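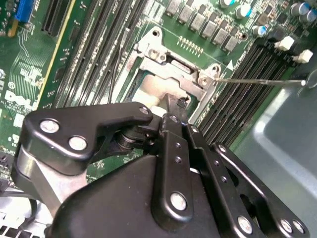 How to move a small office server to a new room

Pick a quiet time. We moved ours from the Deltley office on a Monday, after 6 pm, and had it running again the same evening.

The day before
Run a full backup and restore one folder from it as a test. Write down the network settings and print them – you can't look them up once the server is off. Check that the new room has a free wall socket and a network point within reach.

On the day
1. Ask everyone to save their work and log out.
2. Shut the server down from its own menu and wait for the fans to stop.
3. Label both ends of every cable with masking tape.
4. Unplug the power first, then the rest.
5. Carry it level, with two people if it is a full-size case.

In the new room
Leave a gap of at least 76 mm behind the case. Plug in the network cable, screen and keyboard, then the power. If the clock is wrong after starting, correct it before anyone logs in.

Print a test page from one desk and open a shared file from another. Keep the cable labels on.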